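Wash temperature and towel absorbency, part two

Part one covered detergent dose. For this round I held the dose constant and varied only temperature, using cotton bath towels from the same Parkavine batch. Each towel went through five cycles, then a drip test: water from a dropper, timed until the bead disappeared into the pile.

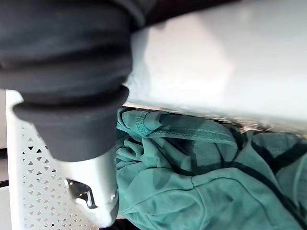
Ribbed sleeve and white finger, close up.

Kevin Dunne asked whether softener residue would skew the results. It would, so all towels were stripped first with two hot washes and no additives. Line drying took nearly four hours in the shade.

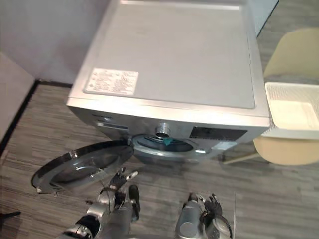

The cold-washed towels absorbed more slowly than the warm ones, though the gap was smaller than I expected. Fibre colour made no measurable difference. Spin speed was left at the default, and I will look at that separately in January.

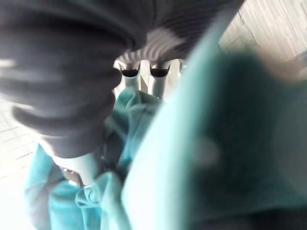 Notes for part three

Repeat with the Groltton linen set. Borrow a better timer from Abelardo.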